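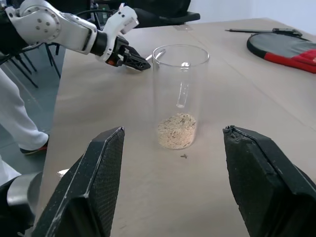

View from the right wrist camera, with the glass beaker ahead and the left arm's gripper beside it.

Zasero: handling clear glassware with two arms
Progress report to the Chaimongkol fund, covering the months up to April
Prepared by Impi Manninen, Darnville lab

Summary

We are on schedule with the perception work, slightly ahead on the planner and behind on the operator tools. The big news is that the depth problem with clear glass, which took up most of our last report, has a fix we are happy with. I am really pleased with how this one has come together!

Perception

Our old approach asked the depth sensor where the glass was, and the sensor mostly told us about whatever stood behind it. The new module leaves the sensor out of it for anything it flags as transparent. It finds the outline of the vessel in the wrist view, pays special attention to the rim, and works out the pose from several views as the arm moves in. We trained it on 654 labelled approaches recorded at the Darnville bench, all with ordinary office lighting.

Typical error at the rim is now 4 mm, down from 19 mm with the old method. That matters a good deal for us, as the fingers have to close on a wall they can barely see. Dry grainy material in the bottom of a vessel helps more than we expected - it gives the network something solid to hold on to, and the estimate settles sooner. Completely empty vessels are still the weakest case. A thin glass tube standing inside a beaker is also awkward, and the module sometimes merges the two outlines into one. We have a branch that treats them as separate objects and it looks promising, but it is too slow to run live at the moment.

Planning and control

Both arms now share one planner. Before, each arm had its own and they took turns, with a lot of polite waiting. The shared version keeps a safety bubble around each gripper and lets the two move at the same time, so one arm can steady a vessel while the other comes in from the far side. Planning time per move has dropped by nearly 25 per cent, and the motion is much nicer to watch.

On the control side we rewrote the closing routine so that the fingers slow down before the expected contact point and stop on the first change in motor current. The old routine trusted the position estimate completely. We still want a gentler release, and that is the next job.

Operator tools

This is where we have slipped. The replay viewer works and everyone in the team uses it daily, but the labelling screen is clumsy and crashes on long recordings. I underestimated how much tidying the recording format would need first. That tidying is finished, and the new labelling screen is half built.

Changes to the plan

We would like to move the pouring trials at the Plultville site back until the release routine is done. The budget is not affected. The travel money stays where it is and the bench time in Darnville is already booked.

Next period

Finish the release routine and test it on empty vessels as well as part-filled ones.
Speed up the separate-object branch enough to run it on the bench machine.
Hand the labelling screen over to the Plultville team for comments.
Write up the rim method, with the code, so that other groups can try it.

I would be glad to show the replay viewer on a call if that is useful. It gives a far better feel for the shared planner than I can manage on paper.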